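4.2 Where the mug goes: surfaces, glare and the handle

Of all the objects in the Waltmont households, the everyday mug gave us the richest material, and we were delighted by how much people had to say about it. The diary entries for July mention a mug 1,790 times, well ahead of plates and bowls. Most of those entries are short ("put it down by the kettle"), but a good number go on for several lines about which part of the counter is the right part, and why a guest always gets it wrong!

Three things came up again and again when people explained where they set a mug down: how far it was from the edge, which way the handle faced, and what the surface looked like at that hour. The first two we had expected from the Sarnon interviews. The third was new to us. People with dark, shiny worktops told us that a bright patch from a window or lamp changed where they were willing to put things, even though the counter itself was just as flat and just as clear as the rest. One diary keeper wrote that she "parks the cup next to the shine, never in it," and we found the same habit, in other words, in 71 entries from the shiny-surface group. 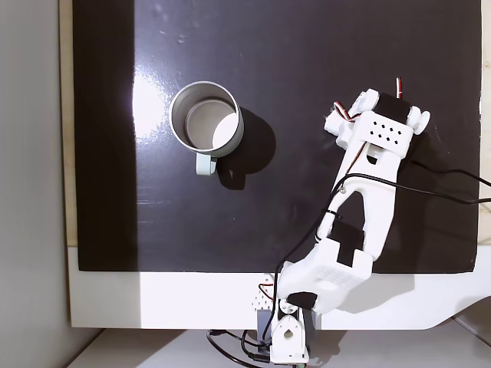
Figure 3. Stainless steel mug with a pale mint-green handle on a glossy black panel, seen from almost directly above. Glare on the left portion of the panel; the mug's shadow extends to its right.

Smudges belong in this story too. On a matte counter they hardly get a mention. On a glossy one they show up as soon as light falls across them at a low angle, and people wipe, move the mug, wipe again. We coded these as separate acts at first and later merged them under "resetting," which matched how the diary keepers themselves talked about it. Entries written at breakfast contain far more resetting than those written in the evening, and we think low morning light explains a fair share of the gap, though the diaries alone can't settle that.

Handle direction turned out to be a lovely measure to work with. A handle is easy to see, easy to write down, and people hold strong views on it. In the Stiltance pilot we had asked only whether the handle faced "in" or "out," and the answers were a mess, as nobody agreed on what "in" meant at a corner counter. For the main study we asked people to say where the handle pointed from where they stood when they let go. With that small change, 30 households produced usable handle records for the whole month, and the two coders disagreed on only 195 of the entries.

Metal mugs deserve a short note of their own. Owners described them as hard to read at a glance: a shiny rim and a brushed inside can both catch the light, and several people said they check whether there is anything left by lifting the mug a little. Ceramic mugs drew almost no comments of this kind. We return to lifting as a way of checking in Section 5.1.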